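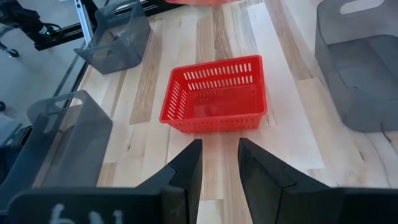
8月、夜、くもり。

ブレルクポート(Brerkport)の大会から帰って来ました。足が痛いです。声もあまり出ません。明日になると細かいことを忘れてしまうので、寝る前に書きます。日本語の日記を続けると決めたので、今日も日本語で書きます。プロレスの言葉は辞書にないものが多くて、少し時間がかかります。

会場はブレルクポートの港の近くの体育館で、トロニラーノ(Tronilano)の夏の大会でした。トロニラーノは2000年にできた団体です。私が見始めたのはずっと後ですから、初めのころの試合は古いDVDでしか知りません。そのころの選手はもうほとんど引退しています。でも、青コーナーの後ろで鐘を鳴らす人だけは、DVDの中の人と同じだと思います。髪の色が変わっただけです。

発表された観客の数は484人でした。私の席は南側の前から四列目で、リングは見やすかったのですが、入場の通路は柱のせいで半分しか見えませんでした。次は東側を買います。これは自分のために書いておきます。東側です。去年も同じことを思ったのに、忘れて南側を買いました。

第一試合は若手の試合でした。若手の試合というのは、使える技が少ないのに面白いです。ボディスラム、逆エビ固め、ドロップキック。それだけで十分ほど進みます。緑のタイツの選手は、ロープに走るときに足の音が大きくて、会場の子どもたちがその音に合わせて手をたたいていました。逆エビ固めで負けましたが、ロープまで手があと少しでした。私は「伸ばせ」と言いたかったのに、口から出たのは自分の国の言葉でした。隣の席の男の人がこちらを見て、うなずいてくれました。意味は通じたようです。

第二試合はタッグマッチでした。あまり覚えていません。売店の列に並んでいたからです。タオルを買おうとしましたが、欲しい色は売り切れていて、パンフレットだけ買いました。戻って来たときには、もう片方のチームが花道を下がっていくところでした。

第三試合と第四試合のことはパンフレットに丸をつけたので、ここには短く書きます。第三試合、最後のフランケンシュタイナーがきれいでした。第四試合、場外が長すぎました。場外の二十カウントをレフェリーがゆっくり数えるのは、団体の昔からの癖だそうですが、南側の席からは何も見えないので、私はずっと天井のスピーカーを見ていました。

休憩の後に、カレ王座の試合がありました。

カレ王座のことを説明しておきます。将来の自分が読んで、分からなくなるかもしれません。Carréと書いて、カレと読みます。フランス語で四角という意味です。ベルトの真ん中の板が四角いので、この名前になったと聞きました。トロニラーノでは二番目のベルトです。一番のベルトより試合が荒くて、反則裁定でも王座が動くという変わった規則があります。普通は反則で勝ってもベルトは動きません。カレ王座だけは動きます。だから王者は、いすを持つことも、相手のマスクに手をかけることもできません。その代わりに挑戦者がいろいろなことをして、王者を怒らせようとします。私はこの規則が好きです。怒らないように我慢している人の顔を見るのは、技を見るのと同じくらい面白いです。

王者はフリヴホルム(Flivholm)から来た選手で、パンフレットには出身地が大きく書いてあるのに、本名はどこにも書いてありません。リングネームも試合のたびに少しずつ変わるので、みんな「フリヴホルムの人」と呼んでいます。私もそう書きます。体は大きくありません。腕が長くて、首を取るのが早いです。今日までに9回防衛していました。

挑戦者は赤いマスクの選手でした。春にブレルクポートで負けてから、ずっと挑戦したいとマイクで言っていた人です。マイクは上手ではありません。同じことを二回言います。でも二回目のほうが声が大きくなるので、なんだか信じたくなります。

ゴングが鳴って、最初の三分は手首の取り合いだけでした。後ろの席の人が「長い」と言いましたが、私は長いと思いませんでした。フリヴホルムの人は左の手首ばかり取っていました。後で左腕を極めるつもりだと、そのとき分かりました。分かったことが少しうれしかったです。プロレスを見始めたころは、試合の最初は準備体操のようなものだと思っていて、いつも水を飲んでいました。今は最初のほうがよく見ています。外国語の勉強も似たところがあって、初めは単語しか聞こえなかったのに、ある日から助詞が聞こえるようになりました。

五分をすぎたころ、赤いマスクの選手がコーナーに相手を押して、ロープブレイクの後に一発だけ張りました。会場がざわざわしました。フリヴホルムの人は拳を作って、一度上げて、下ろしました。レフェリーがその拳を指さしました。拳で殴れば反則で、ベルトがなくなるかもしれません。それで下ろしたのです。この場面で会場が一番静かになりました。体育館の換気の音まで聞こえました。

それから挑戦者は調子が良くなって、バックドロップ、トペ、もう一度トペ。二回目のトペは柱の向こうだったので、音だけ聞きました。戻って来てからコーナーの上に登って、ダイビングボディプレスをして、カウントは二でした。二と半分ぐらいです。レフェリーの手はもう下に向かっていました。私は立ち上がって、前の人に「すみません」と言って座りました。

最後は腕でした。やはり左腕でした。フリヴホルムの人が下から足をからめて、肘を伸ばして、赤いマスクの選手は足でロープを探しました。足は届いたように見えました。少なくとも、私の席からは届いたように見えました。でもその前に体が転がって、丸め込みの形になり、レフェリーが床をたたきました。一、二、三。試合時間は16分でした。王者の防衛です。

会場の半分は拍手、半分は大きな不満の声でした。私の周りは不満のほうが多かったです。南側は足がロープに触ったところが見える席だったからだと思います。東側の人たちはどう見たのでしょうか。

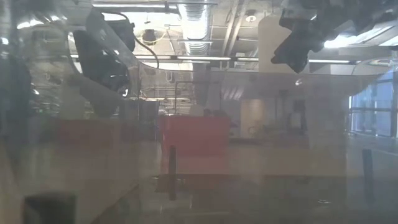

デミド・ジュラヴェリさん(Demyd Zhuravel)は、三つ目のカウントが早かったと言います。一と二の間より、二と三の間のほうが短かったそうです。それから、足がロープに触ったことは問題ではない、そのときはまだカウントが始まっていなかった、問題は肩のほうだ、とも言いました。王者の肩も下に着いていたのだから、両方フォールで引き分けにするべきだった、というのです。

私は、両方フォールなら王座はどうなるのかと聞きました。ジュラヴェリさんの答えは、普通の王座なら王者のままで、カレ王座の場合は規則のどこにも書いていない、でした。帰りの電車でこの話を一時間しました。降りる駅が近くなっても終わらなくて、ホームでもう少し話しました。彼は来月の大会で再戦になるほうに賭けると言いましたが、何を賭けるのかは決めないまま別れました。

私は引き分けには反対です。あの試合は、三分間の手首から始まって、左腕で終わりそうになって、最後に丸め込みになりました。関節技で決まるとみんなが思っていたところで、丸め込まれたのです。ずるいと言う人もいますが、規則の中のずるさです。反則をしてはいけない王者が、反則をしないでできることを全部した。そう見ることもできます。こう書いても、足のことはまだ気になっています。
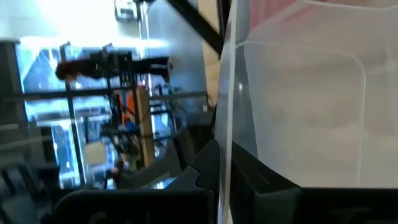

足のことをもう一度考えます。極められているときに足がロープに触れば、レフェリーは技を解かせなければなりません。触ったと私は思います。ところがレフェリーはそのとき、赤いマスクの選手の頭のほうに膝をついて、ギブアップするかどうかを聞いていました。足は背中の後ろにありました。見えないものは止められません。それなら、誰かが教えればよかったのでしょうか。でもセコンドが口を出せば、王者の側から文句が出ます。ここまで書いて、ジュラヴェリさんの言うことも分かるような気がしてきました。電車の中でそう言えばよかったです。

メインイベントは六人タッグでした。カレ王座の後だったので、会場が少し疲れていました。それでも、ベテランの選手が出て来ると急に元気になりました。あの人のエルボーは音が低いです。ほかの選手のエルボーはぱちんという音ですが、あの人だけは、どん、です。六人が全員で場外に出たときは、私はもう立たないで、座ったまま音を聞いていました。最後はそのベテランがラリアットで勝ちました。マイクを持って、「暑い中、ありがとうございました」と言って、そのあと何か冗談を言ったのですが、聞き取れませんでした。周りの人はみんな笑っていました。冗談を聞き取るのはまだ難しいです。隣の男の人に聞けばよかったのですが、タオルで顔をふいていたので、やめました。

外に出たのは夜の9時でした。港の風は少しだけ涼しかったです。駅の前の店で冷たいそばを食べました。ジュラヴェリさんは天ぷらも頼んで、えびの尾まで食べました。店のテレビでは野球をやっていて、客はみんなそちらを見ていましたが、私たちのテーブルだけ肩と足の話をしていました。箸を二本使って、どちらの肩がどちらを向いていたか説明しようとしましたが、箸には足がないので、うまくいきませんでした。

今日覚えた言葉。

「丸め込み」は知っていましたが、漢字で書いたのは今日が初めてです。「極める」は「きめる」と読みます。「きわめる」と読むと別の意味になります。前に先生の前で間違えて、腕をきわめると言いました。先生はプロレスを知らないので、腕前のことだと思って、ほめてくれました。

「ざわざわ」と「がやがや」の違いはまだよく分かりません。今日の会場は、たぶんざわざわです。赤いマスクの選手が張ったときの、あの感じです。売店の列はがやがやだったと思います。今度聞いてみます。

来月のことも書いておきます。来月の大会はブレルクポートではなくて、もっと遠いところです。再戦があるかどうか、まだ発表はありません。あればチケットを買います。なければ、たぶん買います。フリヴホルムの人がまた別の名前で出て来るのか、それも見たいです。赤いマスクの選手は、帰るときに左腕をずっと押さえていました。通路の半分しか見えない席でしたが、そこだけはよく見えました。若いセコンドが肩を貸そうとして、断られていました。

パンフレットは机の引き出しに入れました。チケットの半券もいっしょです。もう眠いので、第二試合に勝ったチームの名前は明日調べます。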